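4.2 Rules for scene setup and episode acceptance

The rules in this section apply to every episode in the Kevness set, whether it was recorded on the bench or generated in simulation. They were drafted after the first pilot, when two annotators working from the same instructions disagreed on whether an episode should be kept far more often than we had expected. Most of the disagreements came from gaps in the instructions. The pilot sheet said that objects should be "placed naturally" and that the gripper should "approach safely", and neither phrase told an annotator what to do with a vase lying on its side next to a glass bowl.

We started from the handling checklist already in use at the Prothero lab, which was written for a single arm and a fixed set of parts. Seven of its rules carried over with only small wording changes. The rest assumed that every object had one correct resting pose and did not fit a cluttered tabletop. The current version, which we call the Dudby rules, was written by Campos and Osman and revised by the full group in April. The parts that matter most for the results in this paper are given here.

Placement. An object may rest in any pose that is stable under the physics settings of the scene. Upright poses are not preferred. A tilted or fallen object is valid as long as it has settled before the first recorded step, and settled means that its linear and angular speed stay under the threshold in Table 2 for 51 consecutive steps. Objects may lean on each other. They may not intersect. An intersection found at any step before first contact rejects the episode, and the seed is logged so the scene can be rebuilt and checked.

Clutter. At least one object that is not the target must be in view of the wrist camera at the start of the approach. Clutter should include items of different sizes, and small flat items such as keys or tags are allowed even though they are hard to see at low resolution. We do not remove clutter that blocks part of the target. In the pilot, some operators cleared the view by reseeding until the target was fully exposed, and policies trained on those episodes did poorly on blocked targets. Reseeding for this reason is now a violation and is recorded against the batch, not the operator.

Fragile classes. Ceramic and glass objects are tagged as fragile in the asset file. The tag changes three things: the maximum closing force, the maximum approach speed inside the slow zone, and the clearance the fingers must keep from any other fragile object that is not the target. The tag follows the material given in the asset file and is never set by eye. Haddadin found several assets in the Orkham library with a ceramic texture and the default plastic material, and these were corrected before the final run. Where the texture and the material do not agree, the asset is held back until someone has fixed it.

Approach. The gripper must enter the slow zone with its fingers open wider than the graspable section it is aiming for. For objects with more than one rounded section, such as gourd-shaped vases and some bottles, the annotation names the section that was chosen. The fingers may pass over other objects but may not push them. Light contact with the support surface is allowed and is marked with its own flag - earlier versions counted it as a collision, which threw out a large share of usable grasps on low objects.

Figure 3 gives a wrist view that raises several of these points together. The vase is tilted, there are small items on the tabletop, and a clear glass bowl sits just above the right finger in the image. An annotator has to apply the placement, clutter and fragile rules before judging the approach itself.
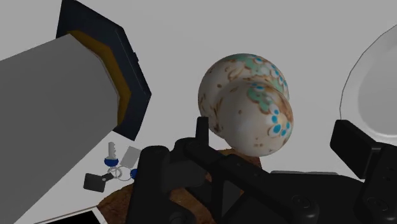 Figure 3. Simulated wrist view with a tilted ceramic vase, a set of keys and a glass bowl near the gripper.

Acceptance. Each episode is checked first by script and then by one annotator. The script handles everything that can be read from the simulator state: settling, intersection, force, speed and clearance. The annotator handles what is left, mainly the named section and whether the target is identifiable from the instruction text alone. A single image is never enough to accept or reject an episode, and the review tool will not save a decision until the full clip has been opened. One episode in each batch is sent to a second annotator without notice.

After the rules were in place we reviewed 2,050 episodes again from the start. Tannous and Sfeir worked separately and did not see the pilot labels. Where they disagreed, the episode was discussed and the rule involved was noted. Most of these notes concerned the named section, and as a result the rule now asks for the section nearest the midpoint between the fingertips at closing. We left the other rules as they were. Any change made after a release gets a new version number, and episodes keep the number of the version they were accepted under - they are not relabeled unless they are reviewed again in full.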